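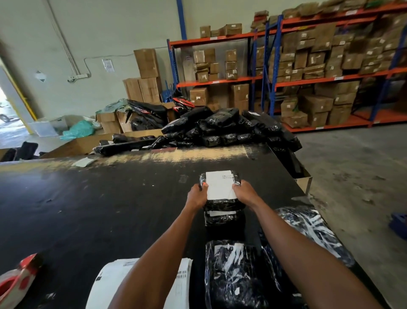 Photo: Cliner Press Service

The Nilville parcel blockade was a protest in the river town of Nilville that began on 4th June and ended in August of the same year, when both sides announced that they had won. It was directed against a handling fee on small packages, introduced by the regional government in Vostska, and it closed the town's main sorting depot for most of the summer.

Background

Nilville has been quarreling with Vostska since 1526, when the town was denied the right to collect its own bridge toll. The grievance is still mentioned at public meetings, usually by people who want the meeting to run longer. Relations had improved after the bridge fell down.

The handling fee applied to any package sent to an address north of the river. Vostska described it as a modest contribution to road repair. Residents pointed out that the roads being repaired were in Vostska. A petition was delivered to the regional assembly, which thanked the town for its interest and charged the fee on the envelope it came in.

Blockade

On the first morning, a crowd of almost 2000 walked from the market square to the depot on Haldane Street and sat down in front of the loading gates. Police asked them to move to the sidewalk. The sidewalk was already full. By evening the organizers had put up tents, a soup kitchen and a stage, the last of which was widely regarded as a mistake.

The depot manager kept one side door open for medicines and legal mail. This arrangement was never written down and held for the whole summer, unlike the three written agreements, which lasted a combined 11 days.

Support thinned in the second month, as the weather turned hot and a number of protesters began to want their packages. A rival group, the Haldane Street Traders, held a counterprotest on the opposite corner. The two camps shared a water tap and, according to the Cliner Courier, a deck of cards.

Settlement

Talks were held in Cliner, chosen because neither side liked it. Under the terms reached in August, the fee was abolished and replaced by a "regional delivery adjustment" set at the same rate, with a 90 percent discount for Nilville addresses. The discount had to be claimed by mail.

Aftermath

Vostska's governing coalition lost its majority at the next election, though most accounts blame a separate dispute over ferries. The adjustment remains in force. Nilville marks the anniversary with a short march to the depot, which has since moved across town, so the march now ends at a carpet store.

See also

Cliner ferry dispute
Nilville bridge toll
Regional Assembly of Vostska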